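11 Apr 2025

Friday, long one. Si-eun Hyun and I spent the whole morning on the speech archive – the one where we line up what each side's state media printed after a summit against what the other side printed. The Jemulby talks are finally all in. That's 16 statements, and I'm so glad to be done with the scanning (my eyes are not)!

The odd thing is the closing statement. The Hiranham version says the two delegations "will work toward" reopening the border crossing at Ginau. The Sundaram version says they "agreed to" reopen it. Same day, same room, same signatures, and you'd get two quite different headlines out of it. Si-eun thinks it's a translator's choice. I lean toward somebody in the press office wanting a better evening news, but I can't prove that and I've written it in pencil.

Ran the word matcher on the lot after lunch. It choked on 2 of the files where the scan had a column break in the middle of a sentence, so I fixed those by hand and ran it again. Adoración Segura wants the full set over 4,000 words each flagged separately, so I've started a tab for that – it's the yellow one, please don't sort it yet.

Also, the February statements have the wrong time zone on them. My fault, I copied the header down from the older batch. Four of them are fixed, the rest are still wrong as I write this.
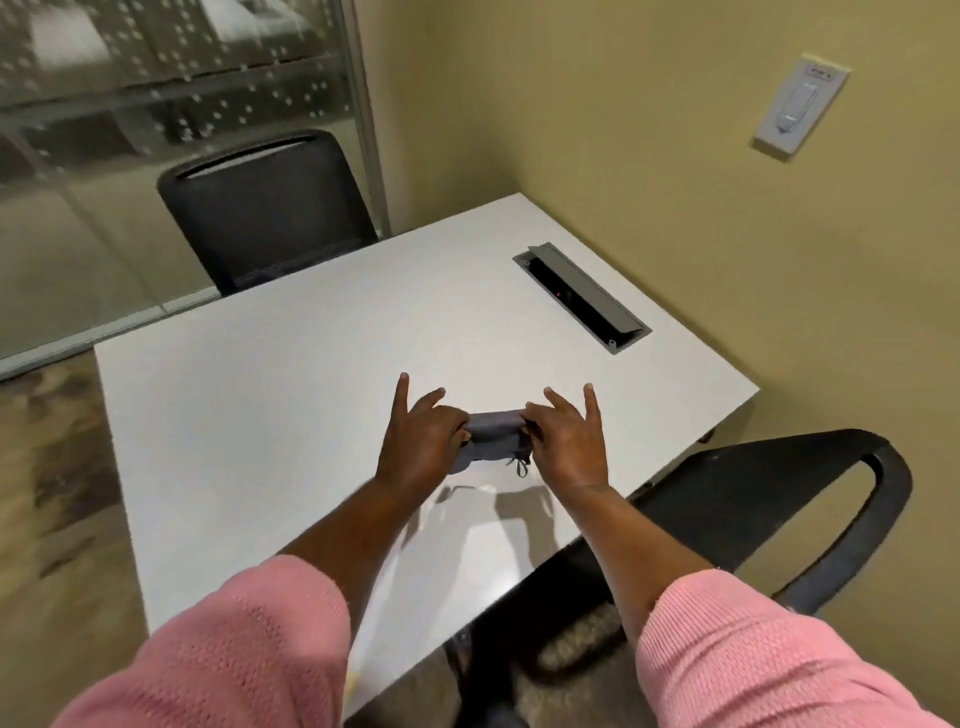
Which version do we quote when the two sides don't match?

Both, side by side, with the original language in the note and our own translation under it. If there's a joint signed text, that goes first.

Still to do: ask Adoración if she has the radio transcript from the second evening, rename the Ginau folder (it has a space at the end of the name and the script hates it), and get the matcher to stop counting "the North" and "north" as one word. Si-eun has the key to the scanner cabinet until Monday.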